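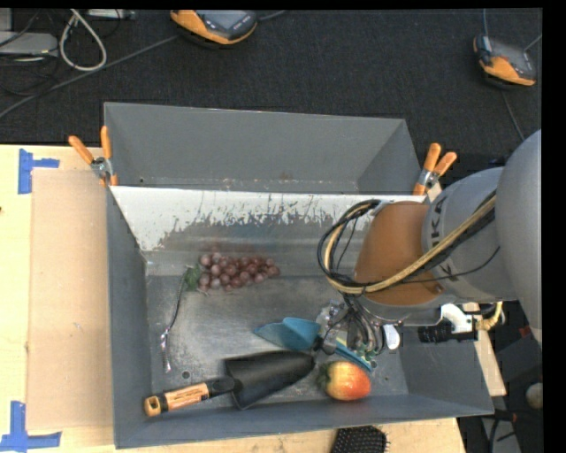

Rafia Minhas asked at the end of the last session why we keep picking with odd objects when a set of identical cubes would give much nicer scores. It's a great question, and it more or less became the plan for this handout!

Unit 5: Picking from a bin
Notes for the Valholm robotics class, October 17, 2021

Cubes are fine for learning the software. You can find the center, close the fingers, lift, done. A mixed bin makes you think about every pick, and that is where the fun starts. A trowel has a thin handle at one end and a wide scoop at the other. Artificial grapes give you a lumpy surface with no obvious place to put two fingertips. A rounded artificial fruit can roll when you touch it slightly off center. And a toy shovel is mostly flat, so the fingers have to come down on both sides of something narrow.

Words we'll use
Approach: the path the gripper takes down to the object.
Grasp point: the spot between the fingertips when they close.
Clearance: the free space between the fingers and everything you don't want to hit, bin walls included.
Attempt: one approach and one close, whether or not anything comes up with it.

Choosing a grasp
Start with the object that has the most free space around it. Look for a part narrower than the gripper opening, then check both sides of it for neighbors. If two objects touch, try the one on top first. Long objects can be tricky — a grasp far from the balance point lets the heavy end swing, and it may drag along a wall on the way out. Shiny metal is hard on depth cameras too, so expect some strange readings near the bin floor.

The walls matter more than people think. On a bin with sloping sides, the wrist can run out of room well before the fingertips do. Plan for the whole arm, cables and all. A loop of cable near the wrist needs slack to turn, but a loop that hangs too low can snag.

The log
Last year's Tekham team logged 1,470 attempts, and their notes are still the best thing in our shared folder. This year I would love to see us pass 2,000! Write down the object, the grasp point, the approach angle and the result. Failed attempts count just as much, so please log them all. "Slipped" is a fine entry, and "slipped, fingers closed on the curved side" is a wonderful one.

For next time
Work in your usual groups (Voltik and Awan share the arm, so agree on a schedule). Each group runs 31 attempts with the speed setting at 17 percent. Keep hands out of the bin while the arm is enabled, and know where the stop button is before you start.

Bring your log and one grasp you'd like to argue about.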